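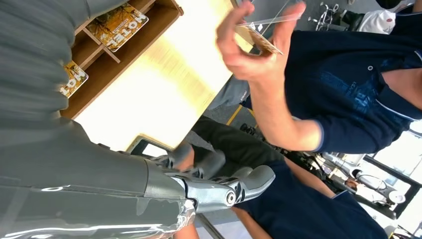 Flamham, July

Reading time: 3 min

Section 6. Setting Up Locations and Bins in Pralora Stock

Complete this section before importing items. You need an account with the Site Editor role. Accounts with the Counter role can view locations but cannot save them.

6.1 Create a location

1. Sign in and open Settings > Locations.
2. Select New location. Enter a name of up to 500 characters and a short code of 3 to 8 letters.
3. Set the location type to Shelf, Tray or Floor.
4. Select Save. The code is locked when the first item is assigned to it.

Note: Codes are not case sensitive. AAL and aal are read as the same location.

6.2 Add bins

1. Open the location and select Bins > Generate.
2. Enter the number of rows and columns. Row 1 is the row nearest the operator.
3. Check the preview grid. Merge any bins that hold one oversized item.
4. Select Apply, then print the label sheet.
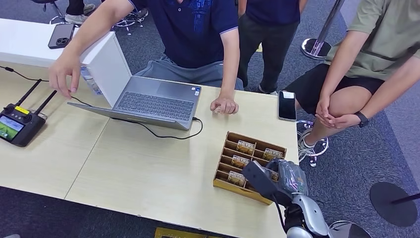

Cardboard tray with divided compartments.

Each bin holds one item code by default. To store mixed items, turn on Shared bin in the bin details. Shared bins are left out of the automatic reorder report.

CAUTION: Generating a new grid deletes the existing bin assignments for that location. Export them first under Reports > Bin map.

6.3 Run a test count

1. Assign three items to separate bins.
2. Open Count > New and choose the location code.
3. Enter a quantity for each bin and select Post.
4. If error 8 appears, a bin in the count has no item code. Correct the bin and post again.

Scheduled counts run on Thursday unless changed in Settings > Calendar. Import from Skumanier files is covered in Section 7.

Revised by Faith Kirui. Checked by Wilson Ticona.

© Pralora Documentation | Contact support | Back to top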